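Re: [cell-practice] Draft clause 10, fixturing and release in simulated cells

Impi Laaksonen wrote:
> Clause 10 says the crate and tray must be "located". Harju reads that as
> modelled fixtures. Stendent reads it as a fixed pose in the file.
> Which is it? We have 154 trials to relabel if it's the second.

Modelled fixtures. A fixed pose hides contact errors - the crate can't shift, so a clipped divider never shows up in the log. Renders of the bottle cell follow.
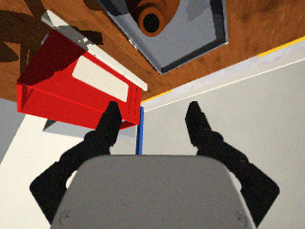
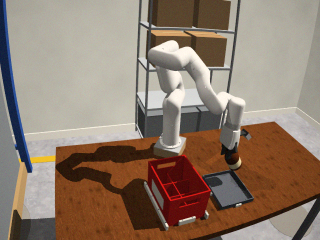
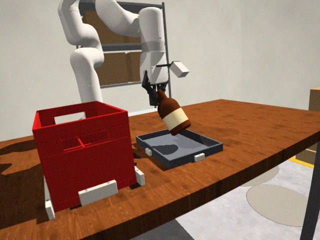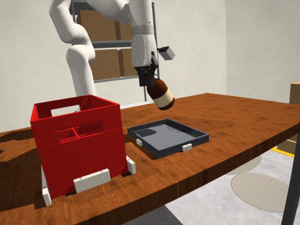 Getbridge Working Group on Simulation Practice

The white pieces at the foot of the crate and the clips on the tray are what I'd want the clause to name. I propose:

10.1 Crate and tray shall be located by modelled fixtures with collision enabled.
10.2 The wrist view and at least one view of the whole bench shall be kept for each trial.
10.3 A trial shall not be scored as a placement until the fingers are open and the bottle has been at rest for 75 time steps.

On 10.3, Gestero asked for 26 steps. That's too short with glass on a hard tray floor, in my view, as a slow roll can pass the check. I'm open to a velocity limit as well if someone will draft the wording.

Comments to the list by the end of June, please. Label colour and crate colour are out of scope.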